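Petit fil sur l'entretien de notre bras à l'atelier de Stamden, vu que trois personnes m'ont demandé comment on s'y prend. Prenez un café, c'est un peu long (et je vais râler sur les câbles).

1/ Le contexte : un bras, une pince à doigts noirs, une petite caméra au poignet. Il attrape des choses très différentes dans une même journée, des trucs emballés sous film, des bouts de mobilier, et les doigts prennent cher. On l'a baptisé Giltow, ne me demandez pas pourquoi, c'était avant moi.

2/ Premier réflexe du matin, avant même de mettre sous tension : je passe la main le long du faisceau, de la base au poignet. Si un collier a glissé, ça se sent tout de suite sous les doigts. La semaine dernière il y en avait deux de partis !

3/ Ensuite les doigts. Chiffon microfibre, alcool isopropylique, et on laisse sécher. Surtout pas de dégraissant d'atelier, j'ai essayé une fois, la gomme est devenue toute collante et j'ai dû changer la paire.

4/ Le serrage des vis de doigts, je le vérifie tous les 3 000 cycles. Le compteur est dans le logiciel Pirnport, onglet maintenance, tout en bas (qui a décidé de le mettre là ??). Je note tout dans un cahier à spirale, j'en suis à la page 123.

5/ Réglage de la force : je tourne à 20 % de la valeur max sur le film plastique et je monte un peu pour le rigide. Au-dessus, le film se plisse, la pince croit qu'elle tient et en fait elle tient du vent.

6/ Côté caméra de poignet, la vitre se nettoie au coton-tige sec. Et je refais l'étalonnage à chaque démontage, même quand j'ai juste desserré le support « un tout petit peu ». Ça prend presque 18 minutes, mettez de la musique.

7/ Après ça, quelques approches à vitesse réduite, la main sur l'arrêt d'urgence. La pince près d'un pied gris sous une grosse coque noire, puis un doigt devant du bleu sous film transparent : 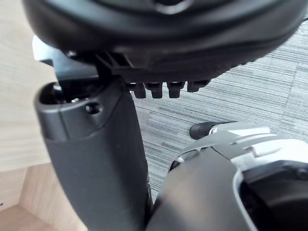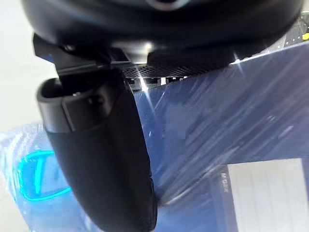
8/ Ce que je surveille pendant ces approches : le jeu dans les doigts, un bruit de frottement au poignet, et les reflets. Le film brillant, c'est l'ennemi juré de ma détection de contours. J'ai fini par baisser l'exposition d'un cran et orienter la lampe vers le mur, c'est déjà beaucoup mieux.

9/ Pièces d'avance dans le tiroir : une paire de doigts, des vis, un câble de caméra. Le câble, prenez-le chez Mensah si vous avez le même connecteur coudé que nous, le droit frotte contre le support et vous le changerez trois fois par an.

10/ Prochain chantier : refaire le passage du faisceau au coude, il tire dès qu'on tourne à fond vers la gauche. Si quelqu'un a une bonne référence de gaine souple qui ne craque pas au froid, je prends, mes réponses sont ouvertes !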